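Waldale Living > Tables & Small Decor > How-To

How to Put Four Unrelated Things on a White Table and Have It Look Deliberate

By Siham Ezzat

Every May I get letters from people who own a shiny white table and have come to regret it. It looked serene in the store. At home it has become a landing strip for whatever was in your hands when you came through the door. My usual advice is to buy a darker table, but that doesn't fill a column, so let's arrange some objects.

You need four things, and you own them already. I use a mug, a plate, a small pumpkin and a soft toy. The pumpkin is a decorative one, orange and white, out of season for most of the year and unbothered by it. The toy is pink, with buck teeth, and Fouad Alaoui at the Benmoussa secondhand shop has spent one entire afternoon arguing that it's a beaver. I'm still leaning pig.

Step 1. Clear the table and wipe it. All of it, including the back edge you can't reach without leaning. Use a barely damp cloth, then a dry one. A glossy top shows every streak, and it will show them to your mother-in-law first.

Step 2. Put the plate down first, in the middle. It's the flattest thing you have, and flat things are easy to work around. Don't put anything on it. I know you want to. An empty plate gives the eye somewhere to rest, and it also gives your family somewhere to leave keys, so stay alert.

Step 3. Mug at the back left, handle turned in toward the plate. A handle pointing off the table makes people feel they're supposed to go somewhere.

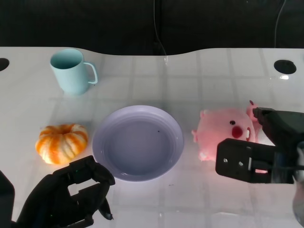 Step 4. The pumpkin goes in front of the mug and to the left of the plate. Short things forward, tall things back, same as a class photo. If your pumpkin rolls, turn it until you find its flat side. If it has no flat side, you've bought a gourd and should take that up with the seller.

Step 5. The toy goes on the right, alone. It's the loudest color and the only one with a face, so it needs room. Sit it up if it will sit. Mine prefers to lie on its side, and I have stopped taking this personally. Try to keep at least one eye showing. Face down, a plush animal looks like the end of a long night.

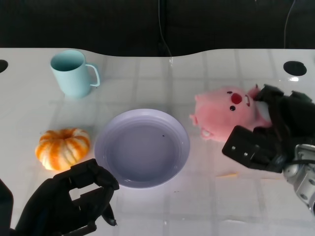
Plate in the middle, mug and pumpkin to the left, pink toy over on the right.

Step 6. Walk away for 30 minutes. Make a sandwich. When you come back, look from the doorway and move one thing. Only one. If you move two you'll move all four, and by nine in the evening you'll be measuring gaps with a ruler, as I did for most of my time in Dirkstead.

A word on color. Pale blue and pale lavender-gray get along with a white table so well that they nearly disappear into it. That's why the other two are orange and pink. Swap in a beige pumpkin and a beige bear and you'll have arranged a waiting room.

Upkeep: dust the pumpkin with a dry paintbrush, going along the ribs. Check the plate for specks before company arrives - pale plates hide nothing. The mug may be used for coffee, provided it's put back where it was, and I wish you luck with that.

Comments

piniditz_reader: Did this with a teapot instead of the mug. Now there's a spout AND a handle and I don't know where anybody is supposed to go.

Fouad Alaoui: It's a beaver. Look at the teeth.

Siham Ezzat: Look at the nose, Fouad.

marlow91: My plate had keys on it in under ten minutes. Do I start over from step 1?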